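Against the Lid

Most advice on storing cloth in plastic bins begins with the lid. Get a bin that seals, the advice goes, and the dust problem is solved. I want to argue the reverse for one specific case: small textiles that are used and put back more than once a week. For these, a clear open bin on a table at working height beats a lidded bin on a shelf, and it beats a drawer by a wider margin.

The case is narrow and I will keep it narrow. I do not mean winter blankets, seed stock, or anything that moths eat. I mean polishing cloths, aprons, covers, dark liners, the squares of fabric that get thrown over equipment at the end of the day. In the shared workshop at Tesholm, where I keep the supply list, these items go out and come back constantly, and for two years they lived in lidded bins under the bench.

The failure was mechanical. A lid has to be removed with two hands. A person returning a cloth usually has one hand free. The cloth therefore goes on top of the lid, and the next cloth goes on top of that, until the lid is a shelf and the bin beneath it is inaccessible. Lutfa Jayasinghe logged this for a month on inventory sheet 3531. On ten occasions she found the bin closed and empty with its contents piled above it.

Drawers do better on the return trip and worse on the way out. A drawer can be opened with one hand, but its contents cannot be seen until it is open, and black cloth in a dark drawer is hard to tell from the drawer. People open three drawers to find one cover. They then leave the three drawers open.

The clear open bin removes both steps. There is nothing to lift and nothing to pull. The walls do the work of a label, and do it better, as a label reports what was put in the bin on the day the label was written. A rolled rim is worth having too, for stiffness and for grip, and it is gentler on the fingers than a cut edge.

The objections deserve an answer. The first is dust. Arnout Dewulf holds that any open container is a dust trap, and in a room where wood is being sanded he is right. In a room where it is not, a cloth used every few days goes to the wash before dust matters. If the cloth sits long enough to collect a visible layer, it was in the wrong category and should have been in a lidded bin to begin with.

The second objection is appearance. Clear bins show everything, including folding that was never done. I accept the fact and dispute that it is a fault. Folding is useful where it saves volume or prevents creases that matter. A cloth that will be thrown over a vise does not care about creases, and one cloth in a large bin has volume to spare. The time spent folding it is a cost with no return.

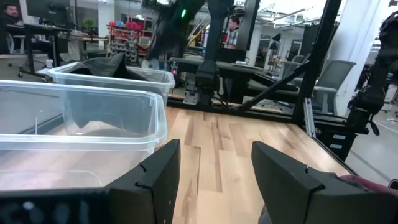 Two clear bins on a light wood tabletop, with crumpled black cloth in the farther one.

The fold standing up above the rim is the sort of thing a tidy person wants to push down. I would leave it. It can be picked up by the point without reaching in. My limit is different: when cloth hangs over the outside of the rim, it will be caught on a sleeve and dragged out, and that is the time to empty the bin and sort it.

The third objection is surface area. Bins on a table take up table. This is the serious one, and I have no complete reply. Luzius Tanner would rather have the bench clear and walk to a shelf, and for long work that needs the full surface I would do the same. The compromise we reached is a maximum of two bins per table, placed toward one side, and no stacking. Stacking turns the upper bin into a lid for the lower one, and the original fault comes back.

On material: the transparent walls scratch. Wiping them with a dry shop rag makes it worse – use a damp soft cloth and skip the abrasive cleaners. A hazed wall is a cosmetic problem until the contents cannot be identified from a standing position, at which point the bin should be moved to other duty and replaced.

The lidded bins at Tesholm are still under the bench. They hold the spare covers and the wool, and they get opened in June.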